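Hard water and the small workshop

Limescale is a maintenance problem before it is a water problem. In hard-water districts the supply carries dissolved calcium and magnesium salts, and these come out of solution when the water is heated or left to evaporate. The deposit conducts heat poorly. A coated heating element has to run hotter to deliver the same output, and its working life shortens.

At Plernwood, where a row of small firms shares one incoming main, the tenants began comparing notes in June. Most had a wall-mounted heater over a sink, and most had replaced at least one element. The thermostats had been set at whatever the installer left them on, often well above 60 degrees, the point past which scale forms quickly.
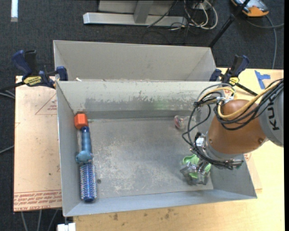
Sorcha Kinnear was doubtful that temperature alone explained the failures. In her view the heaters were oversized for hand washing, reheated the same water all night and would have scaled up at any setting. A timer, she said, should have been the first purchase.

The two explanations are compatible. Deposition depends on temperature, on hardness and on the volume of water passing through the tank. Turning the thermostat down slows the process but has a limit: stored hot water must stay hot enough to control bacteria, and a setting of 45 degrees in the tank is too low. A mixing valve at the tap is the usual answer, with the store kept hot and the outlet made safe for hands.

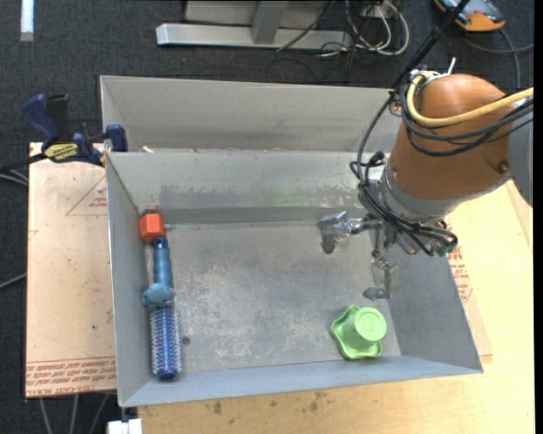

Softening is the other route. An ion-exchange unit swaps calcium for sodium and needs regular salt. Anas Soliman, who priced one for the whole row, found that the plumbing cost more than the unit, as the drinking taps had to be kept on a separate unsoftened branch. The tenants have fitted timers for now and will open 2 of the tanks next June to inspect the elements.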